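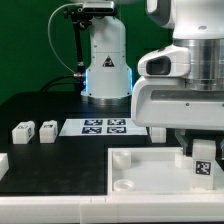 Gedo two-arm table cell – setup and care

The Gedo cell is sold by Geltside as one complete table, order number 2841. It is made for small parts which carry a printed marker. The price includes both arms, the post camera, the marker mat, the tray with its round holders and one pair of gripper fingers.

First setup

Put the marker mat flat on the black table, in front of the base of the rear arm. All four markers must be free when you start the calibration. Do not move the camera post after this step – if it was touched, please calibrate again.

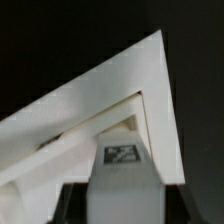 Gripper fingers are the part that our customers ask for most. Dust collects under the angled white cover, in the narrow seam between the outer piece and the inner plate, so clean there with a soft dry brush. The black label with white marks belongs on the front face of the finger, and it should be replaced when its corners begin to lift. Spare labels have order number 513 and come in packs of 75.

Service

Yupin Nakpan answers technical questions for all cells delivered from Pisville. For the exchange of a complete gripper please write to Dong-geon Chae and tell him the serial number of the arm. Our workshop is closed in July, but spare parts are still sent.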